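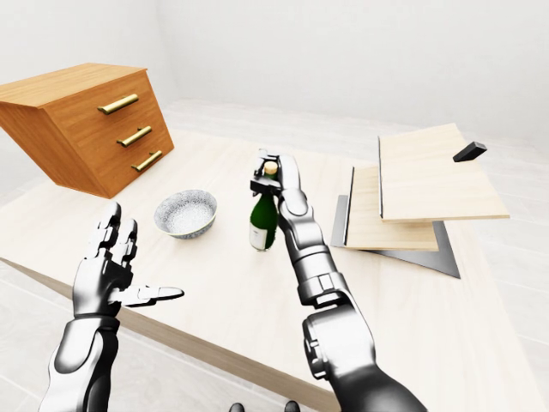

## Milmont furniture swap outgrows its parking lot, again

MILMONT, June. The town's annual furniture swap drew 142 households to the old Oltmanns lot, up from 82 last year, and by noon there was nowhere left to put a couch. This did not stop people from bringing couches.

The rules are simple. You bring a piece, you get a ticket, and the ticket lets you take a piece home. Organizer Annelore Ackermann said the idea was to keep decent furniture out of the Gestlow landfill. She also said that a certain brown recliner has now appeared at four swaps in a row with four different owners, and that she has stopped asking it questions.

Chests of drawers were the hot item this year. Ackermann put it down to apartment closets in the new buildings on Murnach Road, which tenants describe as "compact" and other words. Anything with three drawers and all its handles was gone in the first hour.

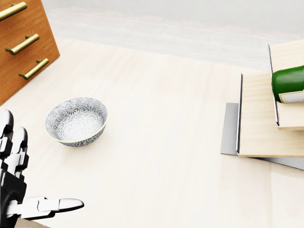 The line formed before 7 a.m., two hours ahead of opening. A brief dispute over whether a folding chair could hold a person's place ended when somebody traded for the folding chair.

Lovely Umali, who moved to Milmont in the spring with a mattress and a rice cooker, came away with a dresser after handing in a floor lamp. She called it the best trade of her life. The lamp's new owner was heard saying the same thing, so one of them will be finding something out soon.

Getting the goods home was less orderly. The town had lined up one truck, which spent most of the morning boxed in behind a sectional. Two dining tables left on foot. A headboard went by on the number 9 bus, paying, according to the driver, full adult fare.
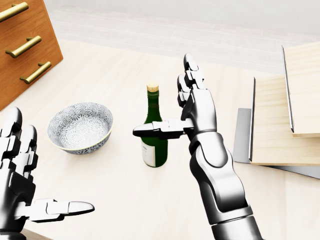
The swap costs the town almost $2,000 to run, mostly for portable toilets and the crew that hauls off whatever is left. Leftovers this year came to one truckload, including a waterbed frame and a great many shelves that belonged to no known bookcase.

Next year's event may move to the fairgrounds, where there is more room and a roof over part of it. Ackermann is also considering a limit of one large item per household and a $100 charge for anyone caught leaving a piece at the gate overnight. The council is expected to take up both ideas in the fall.

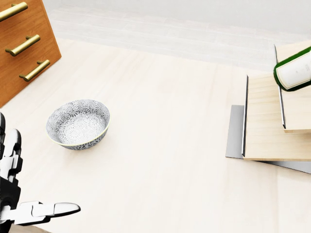
Until then, unclaimed drawers, knobs and table legs can be picked up at the public works garage, weekdays until 4 p.m. Bring your own screws. The recliner has gone home with a family on Murnach Road.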